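Dalness Apartments, Building Ala
Annual Unit and Common Area Safety Inspection
Date of inspection: 5/21/25
Inspected by: Stojan Gashi
Reviewed by: Costel Shehu, Virk Property Services
Key: OK = no action. R = repair needed. M = monitor at next visit.

1. Entry and stairs

Front door closes and latches on its own: OK
Handrails secure on both sides: R. The left rail on the second flight moves at the lower bracket. One screw is missing and the other is stripped. Needs a longer screw and a plug in the wall.
Stair treads free of wear: M. Rubber edging is lifting on the top step. Glued last year, starting again at the same corner.
Stairwell lights: OK. All working, including the one over the mail slots that was reported out.
Exit sign battery test: OK

2. Smoke and carbon monoxide alarms

Alarm in each bedroom and hallway: OK
Test button sounds alarm: R. Hallway alarm in Unit 12 gave a weak chirp. Replaced the battery and got the same result. The label shows it is past its replace-by date. Tenant was told and a new unit is on order.
Alarms clear of paint and tape: OK

3. Kitchens

Range has clear space around burners: OK
Range anti-tip bracket in place: R in Unit 20. The bracket is on the wall but the rear leg was not seated in it. Slid the range back and checked again, and it would not catch. The bracket has to come down an inch.
Outlets near sink have GFCI protection: OK. Tested and reset each one.
Hood filter: M. Greasy but not blocked. Tenants have been asked to wash filters twice a year.
Shutoff valve under sink turns by hand: OK, stiff in Unit 12.
Fire extinguisher, gauge in green: OK

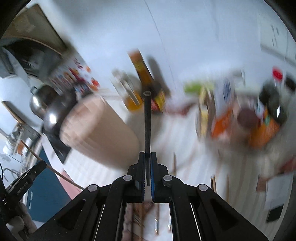 Section 3, kitchen.

Cabinet doors were checked for loose hinges at the same time. None found. The kitchen items from last September, a cracked outlet cover and a slow drain, have both been closed out.

4. Bathrooms

Exhaust fan pulls a sheet of tissue: OK except Unit 20, where the fan runs but has little draw. Check the outside flap for a nest before replacing the motor.
Caulk at tub: M
Toilet solid on floor: OK
Water temperature at tap: OK

5. Laundry room

Dryer vent connected and clear: R. The hose behind the second dryer has a split near the clamp and there is lint on the wall behind it. Dryer was unplugged and tagged. Do not put it back in service until the hose is replaced with rigid duct.
Floor drain open: OK
Space heater: one Stamerine heater found plugged into an extension cord. Removed. Heaters are not allowed in this room and a notice has been posted.

6. Boiler room and electrical

Nothing stored within three feet of panel: R. Paint cans and a folded table were in front of it. Moved to the shed during the visit.
Panel directory readable: M. Two breakers are labeled in pencil.
Water meter reading: 3,567
Relief valve piped to floor: OK

7. Outside

Walkway level: R. Slab by the bike rack has lifted enough to trip on. Painted yellow for now. Grinding and patching is priced at $2,000, to be approved by Costel.
Gutters: OK
Dumpster gate latch: OK

Reviewer comments (C. Shehu)

Handrail and dryer hose come first and should be done this week. The slab is approved. Get the grinding on the schedule and leave the paint until it is finished. Stojan, please go back to Unit 20 once the bracket has been moved and sign the line for it yourself. The alarm in Unit 12 needs a loaner until the order arrives.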